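**Blankets and bedding: the Lusstead airing cupboard needs you**

Now that the mornings are getting chilly again, we've been thinking about blankets, as we always seem to in October. The Lusstead lending cupboard sent out 605 bits of bedding last winter, to households all the way from Darent to the far side of Illungate, and I don't mind saying that the shelves look rather thin at the moment. So if you have a spare cover sitting at the back of a wardrobe – striped, plain, faded, we really aren't fussy – we would love to have it.

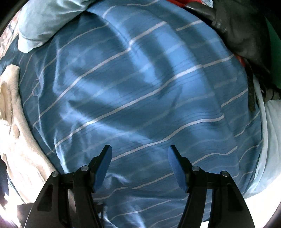 Blue is always the first colour to go, funnily enough, and we can never keep enough of it. I suppose it goes with most bedrooms, and it's kind to the odd tea stain as well. Larger pieces are especially welcome, as a good many of our families are making up double beds or a sofa for a visiting grandparent, and a cloth that only just reaches the edges is no comfort to anyone at three in the morning!

We're also very glad of anything soft and fluffy to go on top. They do take up a dreadful amount of room on the shelf, but people's faces light up when they're handed one, and they make a plain dark cover look like something out of a shop window.
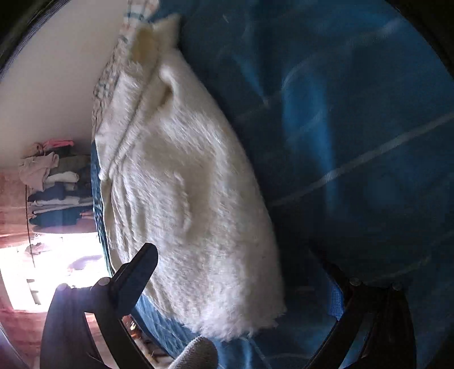
Please give everything a wash before you bring it in, on a gentle setting if it has a pile, and let it dry right through. A good shake while it's still damp brings the fluff back up nicely, and I'd keep it well away from a hot radiator.

Drop-off is at the Bodin Rooms, by the side door, between 2 and 4 in the afternoon, right through to the end of November. There are more than 25 households on the waiting list already, so sooner is better if you can manage it. Pillows we can only take new, I'm afraid, and still in their wrapping.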